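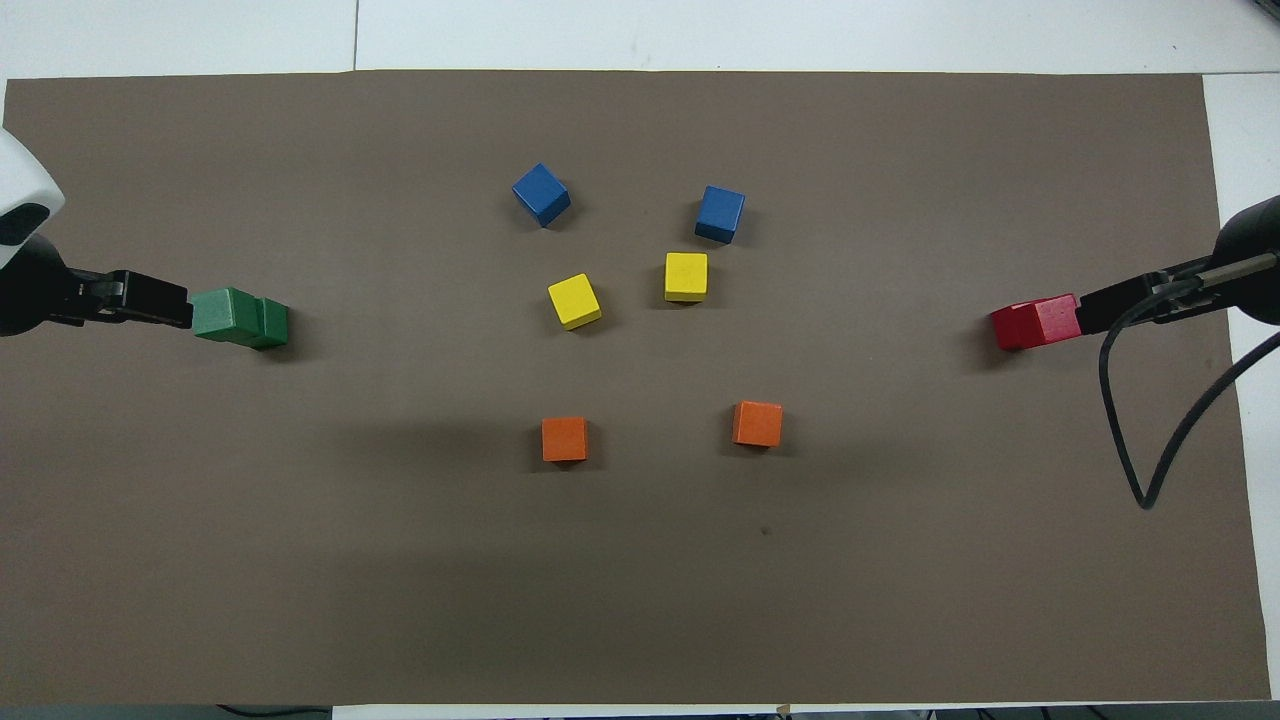
Both arms holding blocks over the paper, with the cubes set out between them.

Rinholm two-arm kit: is the bundled Flurnar gripper package good enough for block sorting, or should I buy the upgrade?

Asked 2022-05-29 in Kits and Reviews
Tags: two-arm, grippers, calibration, Rinholm

I have had the Rinholm two-arm tabletop kit on a 3 month evaluation and need to decide whether to keep it. The task is simple. Colored cubes go down on brown paper, each arm picks from its own side, and the software sorts by color into rows. Sometimes the two arms work with longer pieces, like the green and red ones in the picture.

The kit is sold with the Flurnar package: two parallel grippers, mounts, a cable set and a license for the sorting module. The vendor also offers an upgrade with softer finger pads and a force reading at the jaw. They want 900 for it, which is a large part of what I have left.

What I see with the standard package:

Picks on cubes that sit square to the table edge are fine. Picks on rotated cubes are less good. The jaw closes on a corner, the cube turns as it is squeezed, and it ends up in the grip at an angle. It then goes down at that angle and the next pass has to deal with it.

The left arm is better than the right. Same firmware, same speed setting, same fingers as far as I can tell.

The long pieces are mostly fine if gripped near one end, but they droop a little when the arm stops quickly.

I ran the calibration routine from the manual (section 7) twice. The second run changed the right arm offset by more than I expected. I have not touched the speed profile, and the color thresholds are the defaults.

Questions:
Does the upgrade fix the rotated cube problem, or is that software?
Is the difference between left and right a known fault?
Is there anything in the standard package I should set differently before I spend money?

Answer 1 (accepted)

I reviewed this kit for our lab in February and we kept it without the upgrade. Taking your questions in order.

Rotated cubes. This is software. The sorting module ships with grasp angle estimation turned off, and with it off the wrist always approaches at the same angle. Go to Module settings, Grasp, and set "Align to object" to on. It adds a short pause before each pick while the wrist turns. The manual mentions it in the appendix and nowhere else, which is poor. With the setting on, our corner grips stopped being a regular event. They still happened when two cubes were closer together than the open jaw, and no setting will help you there. Leave more space.

Left versus right. Look at your cable before you look for a fault. The right arm in your picture has a cable hanging in a long loop down over the paper. On our unit a loop like that pulled on the wrist when the arm reached far out, and the pull changed with position, so calibration could not remove it. It would also explain why your second run gave a different offset: the cable was lying differently. I can't say that is your whole problem, but it costs nothing to check. Clip the cable back along the arm, leave slack at each joint, send the arm to full reach and watch whether anything goes tight. Then calibrate again. Any calibration you did before moving the cable should be thrown away.

Long pieces. Grip closer to the middle if the path allows it. If you need the end grip, lower the deceleration value. The default profile is tuned for single cubes. I use 300 in the stop ramp field and have not seen droop since, though our pieces may be lighter than yours.

On the upgrade itself: the pads are good. The force reading is noisy at low values and the sorting module does not use it for anything. Unless you plan to write your own control code, you are paying for pads.

Two complaints about the standard package that may matter to your decision. The license is tied to one controller and moving it requires an email to support. The gripper mount screws also work loose — check them weekly, more often if you run long sessions.

Comments on this answer

Align to object was off. I turned it on and ran the same layout again. Much better on the cubes that were turned. I will do the cable next. (original poster)

Does the setting survive a firmware update? Mine went back to off after the last one.

It does not. Export your settings first and load them after the update. (answer author)

Answer 2

Niamh Ó Conaill here. I have used both the Flurnar package and the Zirkusico one on the same arms, so a comparison may help.

Zirkusico jaws open wider and the fingers are thinner, so they get into tighter groups. Their calibration is slower and wants a printed target at each corner of the work area. Their color sorting is weaker. Orange and red were confused under our lights until I set the thresholds by hand, and yellow needed work too. Flurnar did that part correctly out of the box.

For plain cube sorting I would stay with what you have. For mixed parts, or anything packed close together, I would ask the vendor for a Zirkusico trial before paying for the Flurnar upgrade. They gave me up to 3 weeks, return shipping at my cost.

One correction to the answer above. The force reading is used, but only by the handover routine, where one arm passes a part to the other. If you mean to do handovers, the upgrade is worth more than that answer suggests.

Answer 3

Get the Từ gripper, it uses magnets and you never have to worry about angle. Works great for me.

Comments on this answer

The question is about cubes that look like wood. A magnetic gripper will not lift them unless there is a metal insert.

You can glue washers on.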